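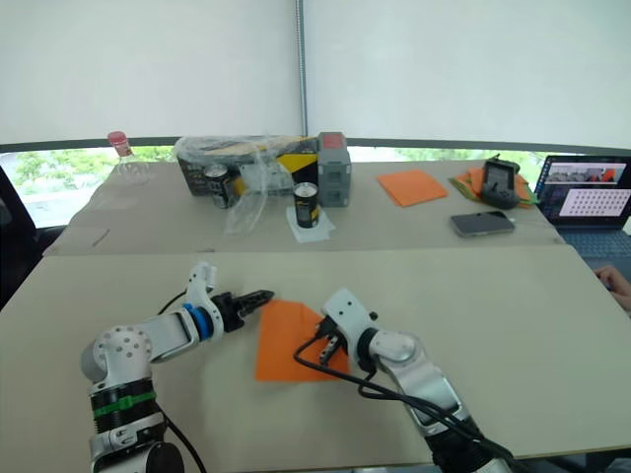

Renting at Hirmont Court: your questions, our answers

Home | Flats | Viewings | FAQ | Contact

2018-10-12, by Oliwia Czarnecka, lettings office

Is the second bedroom a real bedroom?

It has a door, a window and a radiator, so yes. A double bed will go in if you are happy to get into it from the foot end. Most tenants put a desk there and call it the study, which sounds better on the phone.

How much is the holding deposit?

£100 per flat, taken off your first month's rent when you sign. If we turn you down for reasons that are our own fault, you get it back. If you told us you had no pets and then arrive for the check-in with a Great Dane, we shall want a word.

And pets in general?

One cat, or one dog small enough to be carried up the stairs when the lift is sulking. Fish are fine up to 100 litres. Please ask before buying the animal. Asking afterwards puts everyone in an awkward spot, including the animal.

Does the lift sulk often?

Less than it did. Drileo replaced the door motor in May and it has behaved fairly well. It still dislikes being held open with a suitcase.

Can I paint the walls?

You can, in any colour, provided they are white again when you leave. The white in question is called Farkas Chalk and the tin is in the ground-floor store. Other whites are not the same white. We have a wall in flat 30 that proves it. 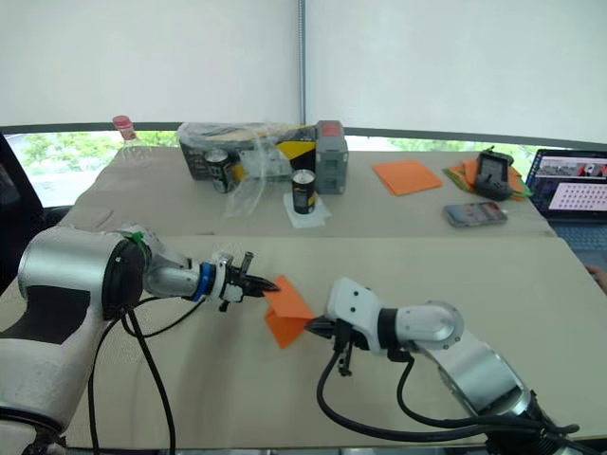
Page 2

Where do I park?

Behind the building, one space per flat, with the number painted on the tarmac. The space by the bins belongs to flat 2, however empty it looks at midnight. Visitors can use the street, where permits start at the second lamp post.

Is heating included?

Heating and hot water are, electricity isn't. The boiler is shared and comes on when Yoshinori Hamada in the site office decides that autumn has begun. You may write to him about this. Many have.

Who do I ring if something breaks?

Handance look after repairs, day and night. Their number is inside the cupboard door under the kitchen sink, where you will be kneeling anyway if it's a leak. A dripping tap can wait until morning. Water coming through the ceiling can't, and please knock on the door upstairs before you ring anybody.

What about lost keys?

£30 for a new front door fob. Flat keys are cut at cost. The office closes at lunchtime, so try not to lock yourself out with soup on the hob.

Can I leave early?

After the first six months, with two months' notice in writing. A text with a sad face on it doesn't count as writing.

How do I book a viewing?

Ring the office and ask for me or Genji Maruyama. Viewings take half an hour. Bring photo ID, and a tape measure if you own a large sofa.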